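Threads > Automation > Cell Upkeep

Catherine MacBrayne
6/14/24

Sleeve change on the Swai arm in the laundry cell at Prirkmont. Notes as I go, mostly for whoever has the next one.

The fabric sleeve had crept 22 mm toward the fingers since January. At that point the end padding starts to rub on the gripper body. Pulled it back, reset the cuff, new hook-and-loop at the elbow.

Cable check while the sleeve was down. One tie had worn a groove in the wrist camera lead. Replaced the tie, left the lead. Continuity is good through full wrist rotation.

Finger force was set to 30 N. Too high for single-layer cloth. Dropped to 27 N and reran the pick routine. No slips so far, but it's a short run.

Re-taught the basket position. The basket goes hard into the corner, both sides touching wall. If it sits out even a little, the place point lands on the rim. 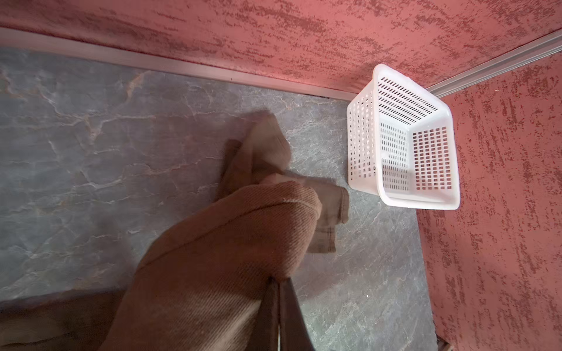

Approach height over the floor is next. I'm keeping it low and slowing the last 2 cm of travel, so the cloth has less time to swing.

Wrist camera exposure is still on auto. It hunts when the arm's shadow moves across the floor. Will lock it Monday and log the value in Censide.

Spare sleeves are in the Noruvlow bin, second shelf. Small size only. The mediums are on order.

Recent
Gripper pad wear, part two
Homing faults after a power cut
Labeling wrist cables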